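3.2 What the demonstrations contain

Claims for hand-held collection usually rest on speed. A person with a gripper in each hand can record many more episodes in an afternoon than the same person driving a remote arm, and the cost per episode falls to match. We don't dispute the speed. Our doubt is about what is being counted. An episode counts in the tables of most papers as one unit, whether the demonstrator did the task cleanly, fumbled it, or did something a robot arm could never copy.

We therefore looked again at the kitchen portion of the Clollanitz set, which holds 2000 episodes in all, and drew 144 of them for close viewing. The tasks are simple ones: take a piece of fruit from a plate, put it down elsewhere, pass it from one gripper to the other. Figure 2 gives a typical two-gripper layout, with the fruit piled on one plate on the worktop.

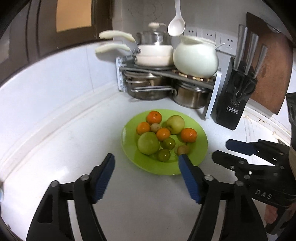
Jummai Adebisi, reading an early draft of this section, objected that we were holding hand-held data to a standard that remote control has never met either. Remote operators fumble as well, she wrote, and they fumble slowly, so that a policy trained on their work learns to hesitate. In her view the fair question is which kind of fault does less harm once the policy runs on an arm.

We accept the point about hesitation. It is plain enough in the Vonex recordings, where the arm often stops short of the object while the operator makes up their mind. But we think the two kinds of fault differ in one respect that matters. When an operator drives the arm, every movement in the record is one the arm has made. It may be a poor movement, but it lies within the reach and joint limits of the machine. A person holding a gripper has a shoulder, an elbow and a waist, and uses all three without noticing. They lean in. They turn the wrist past the point where a six-joint arm would have to back off and come in from another side. Filters for this exist, and the Iyamu pipeline applies one, yet the share of episodes thrown out is seldom reported, and without it the headline count tells the reader very little.

A second worry is force. The padded jaws give way a little on contact, and the demonstrator feels the object through the handle. That feeling guides the grasp, but it isn't in the record. What the policy gets is video, the opening of the jaws and the path of the tool. With firm, round fruit this may not matter, as quite a wide range of squeeze will do the job. Most published tasks are of this forgiving kind, and we suspect that the choice flatters the method. A ripe tomato would be a harder test, and we found none in the sample.

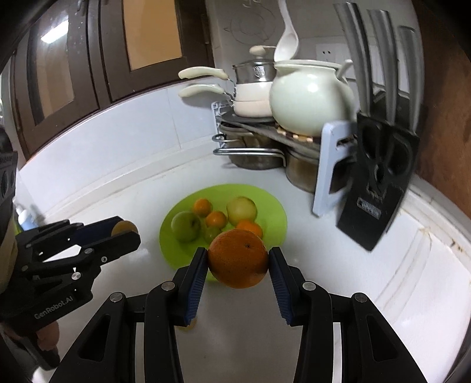 A third concern is the pile itself. Taking one piece from among several is harder than taking it from a bare surface, and a person solves the problem before the jaws start to move: they pick the piece that is easiest to reach. If demonstrators are free to choose, the data will lean towards easy picks and the buried pieces will be left until their neighbours have gone. A policy trained on such data may look skilled for as long as it is allowed the same freedom. Told to fetch a particular piece, it may do much worse. The instruction sheet issued at Idberg in February leaves the choice to the demonstrator, and we have seen no sheet that doesn't.

We also asked 2 viewers to mark each sampled episode as clean, untidy or failed, working apart. They agreed on the failures and on little else. The line between clean and untidy moved with the viewer, and for one of them it moved between the first day of marking and the last. We report the marks in the appendix, but would not build an argument on them, and we're wary of papers that give a single quality score without saying who set it.

None of this shows that remote control is the better source. Section 4 compares the two on matched tasks, with discarded episodes included in the count on both sides.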